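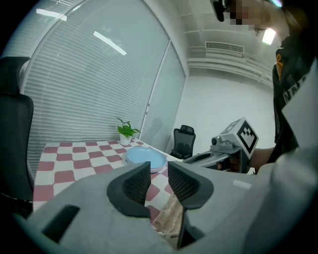
Left gripper view, table setting task, checkered cloth and the blue plates.

Print this page | E-mail this thread

Collecting demos with hand-held grippers: how many rooms?

wamex_dad
January 2019
We passed 1,212 demos on the table setting task!! Two people working side by side, a gripper each, and I love how fast it goes compared to steering the arm with a joystick (my old setup, never again). Question for you all: do we keep going at this table until 3,000, or pack up and move? Ka-ming Huang on our side wants to move now.

kettunen_fan
Move! Same window, same blinds, same plates, your policy is going to learn the room. I did 455 in one kitchen and it fell apart next door.

Vudthorpe
Disagree a bit. 455 is thin for anything with stacked plates. I'd finish the set first and only swap the cloth and the plates. Checks are lovely for tracking, lots of corners, but you want plain cloth in there too.

wamex_dad
Ooh, plain cloth is easy, we can do that tomorrow. What about the blinds? Glare on the slats bugs me.

kettunen_fan
Leave them. Real houses have blinds. And swapping a cloth isn't a new room, sorry Vudthorpe, I've tried it.

Vudthorpe
You tried it with one cloth :) Tuncay Kılıçarslan posted his Catix runs in November, go look at the plain cloth ones.

wamex_dad
Reading those now, so good. Half here, half somewhere else then? Ka-ming is already asking about the break room

We use cookies to keep you logged in. OK | Read more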